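Billbridge Robotics Club forum > Build projects > Sorting arm, is the demo number real?

kfyip
Posted Wednesday, 7:40 pm

Reading the project page for the Plorkutham team and I have a problem with the headline. It says the arm "reliably sorts parts into a box." Then the log says 432 training runs and 19 test runs. Nineteen. And the box stayed in the same place for all of them.

I was at the table for part of it. Gray cloth with the grid, cardboard box, arm reaches over, lets go. Fine.
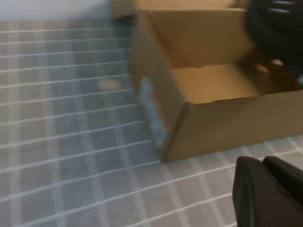

My question is what happens when somebody bumps the box over by one square. I asked and got told that's "next semester." Then don't write "reliably."

King-fai Yip

solder_moth
Posted Wednesday, 8:02 pm

It's a student project, not a product launch. They got an arm to do something repeatable in 5 weeks. My team spent that long arguing about a power supply.

kfyip
Posted Wednesday, 8:09 pm

Repeatable is the word I'd accept. It's the other one I'm complaining about.

gradeb_bolts
Posted Wednesday, 8:31 pm

I'm on the team. The 19 runs had 3 misses and they're in the log, we didn't hide them. Two were bad grabs and one hit the rim. The grid is there so we CAN move the box and write down where it went, we just ran out of lab time.

kfyip
Posted Wednesday, 8:44 pm

OK, credit for logging the misses. But then the grid hasn't been used for anything yet, and the page talks about it like it has. "Calibrated workspace" — calibrated how?

felleo_fan
Posted Wednesday, 9:15 pm

Agree with Yip for once. The Felleo entry last year said the same kind of thing and fell apart when the judges swapped the box.

solder_moth
Posted Wednesday, 9:20 pm

It fell apart because of a loose cable. I was there too.

gradeb_bolts
Posted Wednesday, 9:52 pm

I'll change "reliably" tonight. Ms. Fu says we can have the bench again before the showcase, so if anyone wants to pick the box positions for us, post them in this thread. Otherwise we'll get accused of choosing easy ones.

kfyip
Posted Wednesday, 10:03 pm

I'll send you a list. You won't like it.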